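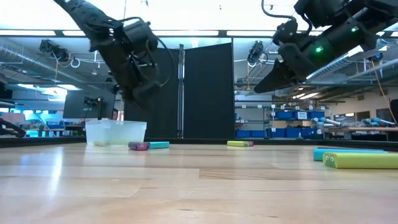

Foam blocks, the big sort-out

Quick one before the long weekend. The foam blocks are back in circulation and we need them kept together this time please. Last June we were down 80 pieces by the time anyone looked, and most of them turned up in the bottom of the dress-up trunk at Citham.

So. One clear tub per table. Blocks go in the tub at pack-up, lid off till they've aired, then up on the shelf. Frosted tubs are for foam only, not texta lids, not half a muesli bar.

Colours don't matter. Teal in with the lime green, pink in with the light blue, whatever. We tried sorting by colour and it took twenty minutes and two arguments. The ones with faces printed on the end are popular so expect some grizzling when they go away. Same rule for them, in the tub.

Cleaning: warm water, drop of dish soap, squeeze, stand on end on a tea towel. No bleach, it makes the foam go crumbly. Anything chewed goes straight in the rubbish, don't bother asking. Please wipe the tables down aswell, the shiny ones show every fingerprint.

Replacement packs are ordered through Loleo, $300 for the lot including freight to both Citham and Sadel. Should be here in 5 days, maybe longer to Sadel. If a box arrives on your shift just sign for it and leave it unopened, Dagný Brynjólfsdóttir is checking them off against the order (number 989, it'll be on the lable).

Spare tubs with no lids, still after a few. Ice cream ones are too small. Drop them at the Citham front desk any morning.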